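Progress report, February
Project: Naseri (bimanual packing and unpacking, control and perception software)
Prepared by Dekeo for the Burnex program office

Summary

The control loop milestone is met. The perception milestone is partly met and we are asking to move its last item into the next period. Spending is in line with the plan. No change to the overall end date is requested.

Control

The two-arm controller now runs at a steady 60 Hz on the bench computer. Last period it dropped frames whenever the logger flushed to disk, so we moved logging into its own process. The left and right gripper streams are now matched on a shared clock and rejected if they drift apart. This had been the main source of bad training segments, mostly at the start of a session.

Gripper opening used to be sent as open or closed. It is now sent as a width, and the policy outputs a width too. Soft items are the reason. With the old scheme the policy squeezed bagged goods too hard or let go of them early.

Perception

Work moved from single objects on a plain surface to an open box with mixed contents on a glass table. Clear plastic is the hard part. Depth is unreliable on zip bags, and the glass gives a second, false surface at floor level. We now estimate the table plane once per session and throw out points beneath it.

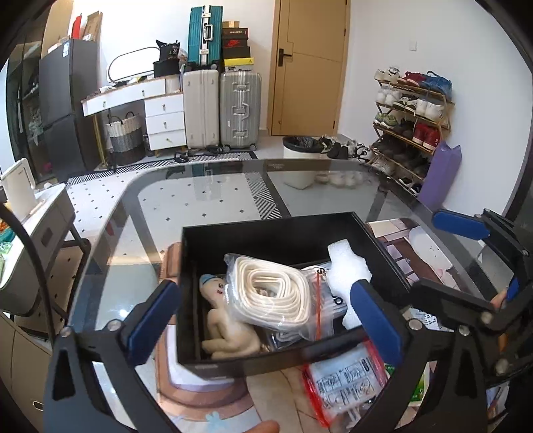
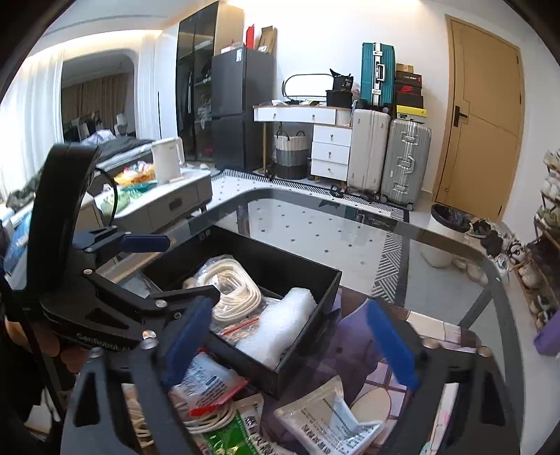
The segmentation model was retrained on 676 labeled frames from this setup. It separates coiled cord from the bag around it in most views. It still merges white foam with clear packets when the two touch, and it sometimes treats the printed pattern on the table covering as a flat object. The second error is easy to filter. The first is not, and it is the item we want to carry over.

Planning

The planner picks which hand acts first and keeps the other clear of the box walls. We added a check for the near wall, where the fingers have the least room. Planning time is acceptable for packing but too long when an item shifts and the plan has to be rebuilt – we expect to fix this by reusing the part of the plan that is still valid.

Tooling

Neseo, our replay tool, can now show both gripper views next to the commanded widths and step through them together. It also flags segments with missing timestamps. Reviewers have passed 300 demonstrations through it. The target for the full set is 1000, and the review queue is short enough that recording is now the slower step.

Open items

Foam and clear packet separation: carried over.
Plan reuse after an item shifts: started, no results to report.
Export format for Burnex: draft sent, waiting for comments. We need an answer on whether gripper width should be stored in millimeters or as a fraction of full opening before we convert the existing sessions.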